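The Long Wait for a Lease Extension

When Joanne Mapplebeck bought her second-floor flat in Culbridge, the lease had 82 years left to run. The seller's agent told her that was plenty, and her lender was happy with it, so she put it out of her mind. Four years later she wanted to remortgage and found that the same lease had become a problem.

Once a lease drops below 80 years, extending it has traditionally cost a good deal more, and many lenders start asking questions well before that. Mapplebeck's first choice of lender turned her down. The second offered a rate she describes as "one I'd have laughed at when I bought the place".

Her block, Lockwood Court, was built by a local developer and has changed hands several times. The freehold now sits with a small company in Dastley, which took nine weeks to answer her first letter. Its reply ran to a single paragraph and named a price, with no explanation of how it had been reached.

Leaseholders in this position can go one of two ways. They can agree terms informally with the freeholder, or they can serve a formal notice and use their legal rights. The informal route can be quicker and the fees lower, but the freeholder is free to change its mind, and the new lease may carry a higher ground rent. Ashley Dunmore, a surveyor who values leases in Culbridge and the villages beyond it, has seen plenty of both.

"People look at the premium and stop reading," he says. "I've had clients bring me an offer that was cheap on the day and had a rent that doubled every 12 years. You have to read all of it."
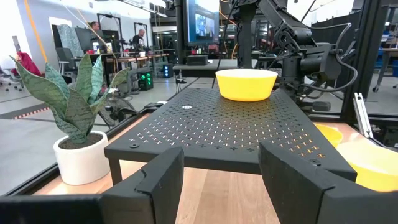
Dunmore's own fee is paid by the leaseholder, and so is the solicitor's. Mapplebeck's valuation and survey came to £339, which she thought fair, though the legal work was a good deal more. With the solicitor's bill, searches and registration, her costs on top of the premium reached £3562. She paid for it out of savings meant for a new kitchen.

Neighbours can sometimes bring the bill down by acting together. Two doors along from Mapplebeck, Howard Tindall had the same lease and the same trouble, and they instructed one solicitor between them. Cyril Bainbridge on the ground floor decided against it. He is 79, has no mortgage and does not plan to move. His daughter may have to deal with the lease when the flat is sold, and he says they have talked about that.

Neville Ackroyd, a mortgage broker in Alten, would like buyers to ask about the lease before they book a viewing. He keeps a note of what each lender on his list will accept, and the answers vary widely. Some want a set number of years left at the end of the mortgage term. Others look at the ground rent first.

"Get the figure from the Land Registry title or the lease itself," he says. "The advert is often wrong. I had one in November that was out by over 2 years, and the buyers had already paid for a survey."

Mapplebeck's new lease was registered in the spring, and her remortgage went through a month later. She still has the old kitchen.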